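The little maze on the workbench

I have been meaning to write about the wooden puzzles since January, when my neighbor Aiguo Jiang came by with a shoebox of them and a thermos of tea, and stayed until it was dark out. He makes them in his garage, mostly from pine scraps, and he gives away far more than he keeps. I came home with 2 of them and have been fiddling with one or the other ever since!

The one I like best is the small square. It's a plain thing -- light pine, a slightly raised rim, and a thin dark zig-zag running across the flat part in the middle. You hold it up and you think, well, that won't take me long. I thought so too, and then my coffee went cold.

What I've learned (slowly, the way I learn most things) is that where you set a puzzle down matters nearly as much as the puzzle. I started out on the kitchen table, which has a wobble I've been ignoring for years, and then I moved to the arm of the couch, which was worse. A white foam board laid over a wooden one suits me much better. The pine shows up nicely against all that white, and the foam has just enough give that I don't wince when I put something down too hard.

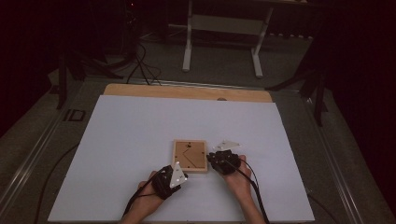 Aiguo likes to follow the line with his eyes a few times before he touches anything. I am not that patient. I go straight in with both hands, one on each side, and then I have to stop and go back and look properly, and by then he's chuckling into his tea. My sister is the same as me, so maybe it runs in the family.

He sands every rim by hand and tells me he has 218 of these squares finished, with another 50 or so cut and waiting on a shelf over the freezer. Some have a line that turns back on itself so often you lose track of which way you were headed. Those are the ones he brings out after supper, when everybody's a bit slow and easy to fool.

I'd love to try making one myself this spring. He has offered me a piece of pine and the use of his good sandpaper, and I've already drawn four zig-zags on the back of an electric bill. The third one is my favorite so far, though I may still change the bottom corner.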